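Student Project Report: How Sleeve Length Affects the Way People Judge the Fit of a Suit Jacket
Fashion Merchandising, second-year project
Steranham College

Background

Our course asks each group to pick one small question about clothing and answer it with a survey. We chose jacket sleeves. Menswear advice usually says that a strip of shirt cuff should show at the wrist, but the advice differs on how much. We wanted to know if ordinary shoppers notice sleeve length at all, and if they do, whether it changes what they think about the rest of the jacket.

We picked sleeves over shoulders for a practical reason. A tailor can change a sleeve cheaply and put it back afterward. Shoulders are expensive to change and most alterations shops would prefer not to touch them. We had a budget of $300 for the whole project, so the shoulders had to stay as they were. 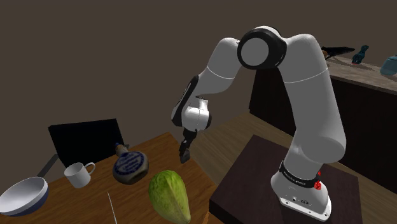
The jacket was a plain navy two-button in a wool blend, bought from the clearance rack at Admasu, a menswear store in Daststead. It has non-working cuff buttons, which meant the hem could be moved without cutting buttonholes. The shirt was white with a barrel cuff. We kept the same shirt, pants and shoes for every session.

Method

One member of the group wore the jacket in three versions. In the first, the sleeve came down to the base of the thumb and covered the cuff. In the second, it ended at the wrist bone and showed half an inch of shirt. In the third, it ended above the wrist bone and showed an inch and a half. The alterations counter at Admasu pinned and basted each version for us, and nothing else on the jacket was changed.

We took full-length photos of each version against a gray wall, with the face cropped out. Each person in the survey saw one version only and scored it from 1 to 5 on four statements:

The jacket fits in the shoulders.
The jacket fits in the body.
The jacket looks expensive.
I would wear this or recommend it to someone.

There was also a box for comments. The survey link went out through the college mailing list, which has 2,045 addresses. We closed the survey when we reached 500 complete answers. Before that, we ran a trial with 17 classmates, and their answers were not included in the results. The trial showed that our first wording of the shoulder question was confusing. We had used the word "drape," and several people asked what it meant.

Results

The middle version scored highest on all four statements. The long sleeve scored lowest on "looks expensive" and on "I would wear this." The short sleeve did better than we expected and came close to the middle version on "looks expensive," but it dropped on "fits in the body."

The shoulder scores were the most useful part. The shoulders were identical in all three sets of photos, yet people who saw the long sleeve rated them as a worse fit. Comments on that version said the jacket looked borrowed or a size too big. Comments on the short version mentioned the word "tight" a lot, although the chest and waist had not been taken in.

Few people mentioned sleeves directly. Most comments were about overall size, the color, or the shoes. The shoes got more complaints than we would have liked. They were black and square-toed, and we should have borrowed a better pair.
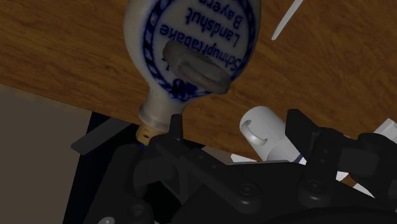
Problems

The basting came loose on the left sleeve of the short version, and part of that session had to be done over the next morning. The light was different by then. We adjusted the photos to match, but the navy still looks slightly bluer in two of them.

Our answers came from students and staff at one college, so they lean young. We did not ask about age or about how often people wear a jacket, and both would have helped. People who wear suits to work might look at the cuff first.

The photos were also all taken with the arms hanging straight down. A sleeve rides up when the arm bends, and a length that looks right standing may look short at a desk.

Costs

The jacket and the basting took up most of the budget. The rest went toward the shirt and one month of Arkonura, the survey tool we used. The free plan would have limited the number of answers we could collect.

Next steps

If another group takes this up, we suggest repeating it with pants length, using the same three-version setup. The jacket has been returned to the middle length, properly sewn this time, and is in the department's clothing closet for anyone who needs it for a presentation. It is a 40 regular.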